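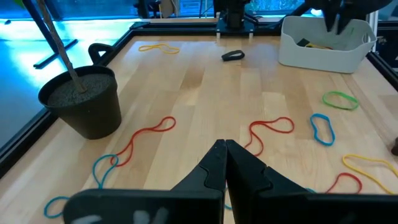

The Brerkport police have had the Stinden fuel tracker in 11 patrol cars since August, and the town paid $96 a month per car for it. I rode along, read the reports and came away unconvinced.

The pitch is simple. A small box plugs in under the dash, logs idling, and sends the numbers to the shift sergeant. Setup is quick. The map is easy to read. I'll give it that much.

But the savings? Stinden's sales sheet promises a lower gas bill and never says lower than what. Brerkport dropped two night routes the same month the boxes went in. Of course the bill went down.

"It tells me the engine was on," said Sgt. Urho Peltonen. "I was in the car. I knew."

The alerts are a nuisance, too. One goes off after 7 minutes of idling, even at a crash with the lights running, and there is no way to change it without calling support. I waited 40 minutes on that line.

Two stars. If the council wants to renew at budget time, it should ask for a month of data with the night routes put back.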